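Journée portes ouvertes à Prirnville : l'ancienne filature, le marché et beaucoup trop de confiture

J'avais coché la journée portes ouvertes de Prirnville depuis le printemps, et j'ai quand même failli la rater. Le car de Tostero s'arrête en bas de la côte, pas devant la filature comme c'est marqué sur le dépliant, et la côte, mes amis, il faut la monter ! Je suis arrivée en haut rouge comme une pivoine, avec mon manteau sur le bras en plein mois de décembre.

Bon, la filature. Depuis la fermeture, le bâtiment avait servi de garage, puis de rien du tout, et la commune l'a rouvert par morceaux. Le rez-de-chaussée est pour les associations et les ateliers, le premier étage pour les bureaux, et tout en haut il y a la salle des métiers, celle que je voulais voir. On entre par la cour, on prend un plan (en papier, un peu trop petit pour mes yeux) et on circule comme on veut. J'aime bien ça, les visites où personne ne vous pousse dans le dos.

J'ai commencé par le bas, à l'abri du vent. Les portes étaient grandes ouvertes, il y avait du monde partout, des poussettes, des chiens, une dame qui vendait des tickets de tombola à deux euros. J'en ai pris un. Le numéro 31. Je n'ai rien gagné, mais le panier garni était très beau.
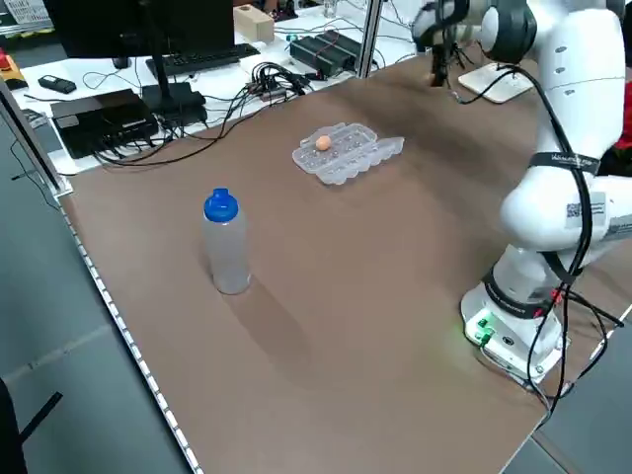 Au rez-de-chaussée, le bras blanc et sa grande table brune.

L'escalier, ensuite. Il est d'origine, en pierre, et chaque marche est creusée au milieu par les pas des ouvrières. J'ai mis mes pieds pile dans les creux, bêtement, et ça m'a fait quelque chose. Au mur, on a accroché des agrandissements de photos de sorties d'usine, avec les tabliers, les sabots, les gamines qui rient au premier rang. Pas de légendes, par contre, et c'est bien dommage : j'ai entendu deux familles se disputer pour savoir si c'était la grand-mère ou la grand-tante.

La salle des métiers est immense. Le toit en dents de scie laisse tomber une lumière du nord toute douce, et il reste une rangée complète de machines, graissées, prêtes à tourner. On en a mis une en route devant nous. Le bruit ! On sentait le plancher vibrer dans les mollets. Et dire qu'elles passaient la journée entière là-dedans, toutes les navettes lancées en même temps. Notre guide nous a appris les signes que les ouvrières utilisaient pour se parler d'un métier à l'autre : « pause », « chef », « fil cassé », et quelques-uns moins convenables que les enfants ont retenus tout de suite.

J'ai aussi adoré le coin teinture, au fond, où l'on pouvait tremper un carré de laine dans un bain de garance. Le mien est sorti orange sale. Celui de la petite fille à côté était magnifique. Passons.

À midi, grosse file à la buvette. Soupe de potimarron, pain de la boulangerie Soomro (croûte épaisse, mie un peu acide, j'en ai racheté un entier pour la maison) et une part de tarte aux noix. J'ai mangé debout contre un radiateur en fonte, avec un monsieur très aimable qui m'a raconté toute l'histoire du canal sans que je lui demande.

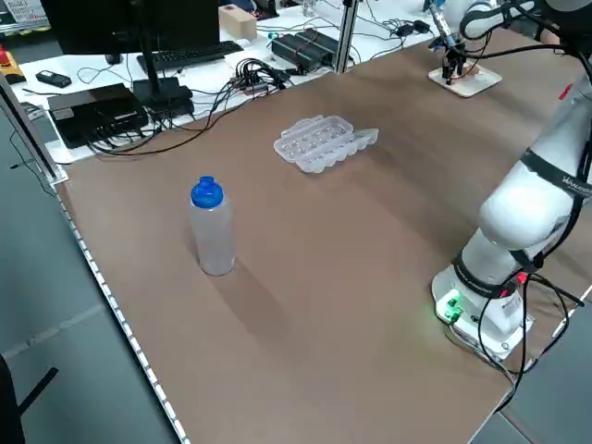

Le marché de l'après-midi se tenait sous la halle, de l'autre côté de la cour, et c'est là que j'ai fait des bêtises. Trois pots de confiture de coings, un savon, une écharpe tissée sur place, et puis des œufs, une douzaine, à rapporter en car, quelle idée ! La fermière les vendait à la pièce et chacun devait se débrouiller pour le contenant. Une de ces boîtes en plastique transparent à alvéoles, avec le couvercle attaché sur le côté, aurait été parfaite. Moi, j'avais un sac en toile. J'ai calé les œufs dans l'écharpe neuve et j'ai marché comme sur des patins jusqu'au soir.

Sous la halle toujours, l'atelier de reliure Trirkix montrait comment on coud un cahier. J'y suis restée bien plus longtemps que prévu. On vous donne une aiguille, du fil de lin ciré, un petit tas de feuilles pliées, et vous repartez avec un carnet. Le mien bâille un peu sur la tranche mais j'y écris déjà mes listes de courses. Cinquante centimes pour le fil, à glisser dans la boîte.

Dernier tour par le rez-de-chaussée avant de redescendre la côte, histoire de me réchauffer les mains.
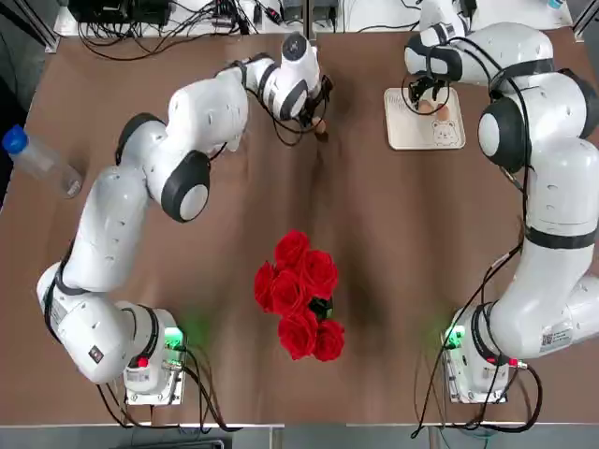
Tostero, décembre

Me voilà rentrée, les chaussures près du poêle et les pots de coings alignés sur le buffet. Sur les douze œufs, un seul est fêlé, il a fini en omelette. Je regrette un peu de ne pas avoir rapporté de fleurs : un bouquet de roses rouges bien serré aurait fait son effet dans ma cuisine, mais avec le pain, le carnet et le reste, il m'aurait fallu un troisième bras.

Quelques petites choses pratiques si vous y allez l'an prochain. Mettez de bonnes semelles pour la côte. Montez à la salle des métiers dès le matin, l'escalier devient vite un embouteillage. Prenez de la monnaie, la carte ne passe qu'à la buvette. Et demandez à essayer le bain d'indigo plutôt que la garance, tous les bleus que j'ai vus étaient réussis.

L'entrée est gratuite, les toilettes sont au fond de la cour à gauche, et le dernier car pour Tostero part du bas de la côte à 17 h 40.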